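Comparing two sets of gripper fingers with a key handover test

Olaia Cantero
Last updated Apr 29, 2024

This page explains how to compare two sets of fingers on the same pair of arms, using a bunch of keys passed from one gripper to the other. We used it to choose between the Katene fingers (long, tapered, blunt at the tip) and the Genton fingers (shorter, with a soft pad). The method works for any parallel gripper that reports its opening width.

Keys are a good test object. They are cheap, they swing, and the part you want to hold is thin metal that turns in the grip. A foam block will tell you very little, as nearly any finger can hold one.

What you need

Two arms that can reach a shared space between them
Both sets of fingers, with their screws
A bunch of keys or rings with a plastic tag
A wrist camera on at least one arm
A controller that logs finger width and motor current

We run ours on the Gemitz controller. Any controller will do if you can set the closing force as a number and save it with each trial.

Step 1. Fit the fingers and zero them

Switch off the arm before you change the fingers. Fit the first set, tighten the screws by hand, then go round again with the key. Power up and close the gripper on nothing. The width reading should be zero. If it isn't, run the homing routine and check again.

Look along the closed fingers from the side. If you can see light between the tips but none further back, the fingers are toed out and will drop small rings. Loosen, square them up and repeat.

Step 2. Set the closing force

Start low. Close on one ring, lift it a hand's width and hold it there for 60 seconds. If it slips, go up one step on the controller and try again. Write down the lowest setting that holds, then add one step. Use that setting for every trial with this set of fingers.

Don't copy the setting across to the other set. A soft pad needs a different force from a hard tip, and copying the number will make one of them look worse than it is.

Step 3. Teach the giving pose

The giving arm should hold the keys by one small ring, right at the fingertip, so that everything else hangs free below. Keep the body of the gripper up and to one side. This leaves room for the receiving fingers to come in from underneath, and it keeps the tag in view of the receiving arm's wrist camera.
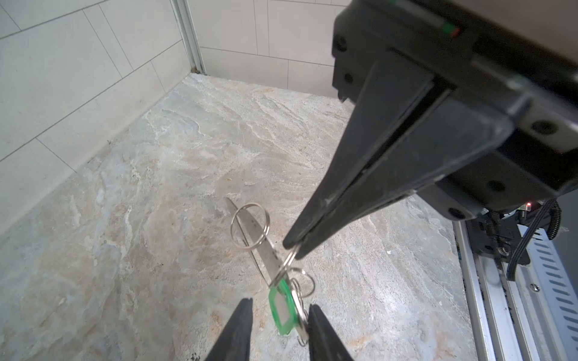

Giving gripper holding a small split ring, with the green tag hanging between the receiving fingers.

Let the bunch hang still before you save the pose. We wait until the tag has stayed put in the camera view for 2 seconds. On early runs we skipped this and had to throw the results away.

Step 4. Teach the receiving pose

Bring the receiving arm in with its fingers open, one on each side of the tag. Close slowly. The receiving gripper must report a stable width before the giving gripper opens — if both open at once you will be picking keys up off the floor.

Leave the giving arm where it is for a moment after it opens, then back it away along the line of its own finger. Pulling it sideways can drag the ring with it.

Step 5. Run the trials

Run the same number of trials for each set, and swap the order halfway through so that one set doesn't get all the runs on a cold arm. Over March we logged 891 trials, which was more than we needed. The ranking had settled well before then.

Mark each trial as one of these:

Clean: the tag is held and the giving arm leaves without touching it
Caught: the tag is held, but a ring snagged on the way out
Dropped: the keys fell at any point

Keep "caught" separate from "clean". It was the most useful column for us. The Genton pads dropped less often, but they snagged far more, as the edge of the pad lifts a little with wear.

Step 6. Check the tips

After each block of trials, wipe the tips and look for scratches or flattened corners. Hard plastic marks quickly against steel rings. Light scratches made no difference to our results. A chipped corner did, and we replaced that finger before going on.

Notes on our result

We kept the Katene fingers for keys and other thin metal parts. Baldur Egilsson repeated the test at Fillel with his own arms and chose the Genton set, mainly because his cell also handles small bottles. If your work is mixed, run the test again with a second object before you order spares.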